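**Dalcombe House residents' meeting, Tuesday, 7 pm, the long room**

Present: Tudor Anghel (chair), Rodica Sandu (minutes), flats 1, 3, 4 and 6. Flat 2 sent apologies and a bag of coats. Flat 5 sent neither.

**1. Last minutes**

Agreed, after the word "shouted" was changed to "said" in item 4. The minute-taker would like it known that she was sitting next to him.

**2. Clothes swap: date and room**

The swap will go ahead on the last Saturday in October, in the long room, doors at ten. Tudor has the key. Flat 4 asked whether there was a second key in case of a repeat of spring. There is, and Tudor has that one too. He will give it to Rodica before the day.

Flat 3 wanted to open at nine. Put to a vote and lost, flat 3 voting in favour.

**3. Folding**

This took up most of the evening. At the spring swap everything was put out in heaps, and by eleven the heaps had become one heap. Tudor proposed that all clothes be folded before they go on the tables. Flat 1 asked who would be doing this. Tudor said everyone. Flat 1 asked whether everyone included Tudor.

It was agreed to start with jeans, being the bulk of what comes in and the thing people feel most strongly about. Two schools of thought:

- Flat 6 folds one leg over the other, lays the jeans flat and leaves them long, so that the waistband and back pocket can be seen without anybody picking them up.
- Flat 4 rolls. Flat 4 has always rolled. Flat 4's mother rolled.

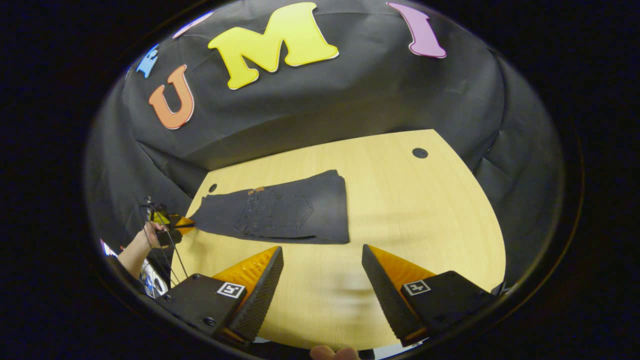

Rodica pointed out that a long flat pair takes up a good deal of table, and that we had 300 items in spring and expect more this time. Flat 6 said the long ones could be stacked six high. Flat 4 said that rolled ones could be stood on end in a crate, like French bread. There was a silence.

Resolved: jeans to be folded flat, waistbands all facing the same way, no more than six to a pile. Flat 4 may have one crate, at the far end, and may roll whatever she likes into it. Carried, flat 4 abstaining with some force.

Jumpers were put off to the next meeting on grounds of time and morale.

**4. Sizes**

Labels at the waistband are often faded or cut out. Rodica will write sizes on masking tape and stick it on the outside. Flat 3 asked that no comments be added to the tape this year. Noted.

**5. Tables and rails**

The hall in Purton Road will lend us two coat rails if we collect them. Flat 1 has a roof rack and was looked at until he offered. The rails are to go back by Sunday evening with all their wheels.

**6. Money**

Entry stays at a pound. The kitty has £800 in it, most of it meant for the gutter. Tudor suggested spending a little on a printed banner. Flat 6 suggested looking at the gutter. No banner.

**7. What is left over**

Avram, the charity shop by the station, will take clean clothes but not single shoes, swimwear or anything with a firm's name on it. The last rules out the Privo fleeces from flat 2, now on their third swap. Tudor to ask flat 2, kindly, to have them back.

**8. Any other business**

The bicycle in the hallway is still in the hallway. Flat 5 to be written to again.

Flat 3 asked if there could be biscuits at meetings. Agreed without discussion, the fastest item on record.

**Actions**

- Tudor: second key to Rodica; speak to flat 2; letter to flat 5
- Rodica: masking tape, pens, poster for the front door
- Flat 1: rails, both ways
- Flat 4: one crate
- Flat 3: biscuits

Closed at 9.20 pm. Next meeting the Tuesday after the swap, starting with jumpers.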